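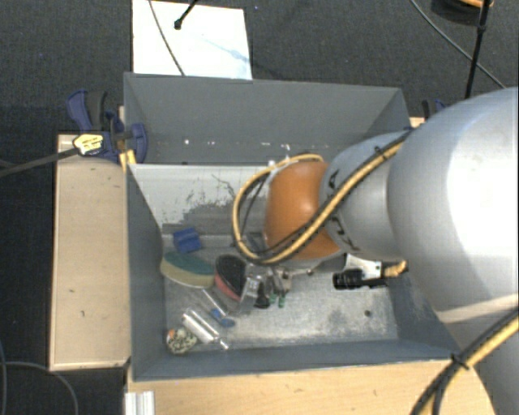 Zarkcombe Open Day

The Zarkcombe Open Day is a yearly public event in which the robotics workshop at Zarkcombe opens its doors to visitors. It is held in January, from ten in the morning until the late afternoon. The event is best known for its bin picking demonstration, in which a robot arm takes mixed objects out of a deep bin. Entrance is free, but places at the main demonstration must be reserved.

History

The workshop was set up by Reshma Kekana, an engineer who had worked before on packing machines. In the first years there was no open day, only small visits arranged for schools and for local firms. These visits became so frequent that they disturbed the daily work, and it was decided to put them together in one day. The first open day received 600 visitors. The most recent one received 3,034, which is the highest number until now.

For a long time the whole event took place in one hall. After complaints about the long queue at the door, a second hall was added for the talks and for the children's table.

Demonstrations

The programme has two main demonstrations, which are named Kuster and Gallus after the software used in each of them.

Kuster is the older of the two. The arm works on a small group of objects lying in a grey open bin, among them brushes and a slim tool with a pale handle. The objects differ in shape and in surface, and this is the purpose of the choice. A brush can be held in many ways, while a shiny metal object gives reflections which can confuse a vision system. The arm must choose an object, close the gripper on it and lift it without touching the walls. When an attempt fails, the program looks at the bin again and makes a new choice. The staff do not help the arm during the session, and the public sees the failed attempts also.

Gallus was added later and is shown in the afternoon. In this demonstration the visitor names an object and the arm tries to find it, even if it is lying under others. It is slower than Kuster, and one session can take half an hour. A screen beside the work area shows which object the program has selected, so that people standing at the back can follow.

Both demonstrations are presented by Kimutai Mohamedi, who is responsible for the test programme of the workshop. According to him, the question most often asked by visitors is why the arm moves so slowly. The speed is reduced on the open day for safety, and a line on the floor marks the distance that visitors must keep.

Preparation

The preparation takes 2 weeks. The bin is fixed to its table with clamps, as a bin which moves even slightly would make the measured positions wrong. The cables of the arm are tied in bundles with enough free length for the joints to turn. Before the public is admitted, the staff run over 1,000 test picks, and objects which have become damaged are replaced by similar ones.

Visitors may also bring an object of their own for a trial at the end of the day. It must fit in one hand, and it may not contain liquid or glass. Keys, toy animals and wooden spoons have been the most usual choices.

Organisation

The costs of the event are shared between the workshop and Drenetero, a supplier of machine parts with an office in the same street. Drenetero also prints the visitor leaflet, which has a plan of both halls and the hours of the talks. The leaflet is given at the entrance and can be requested by post.

See also

Bin picking
Industrial robot
Robot end effector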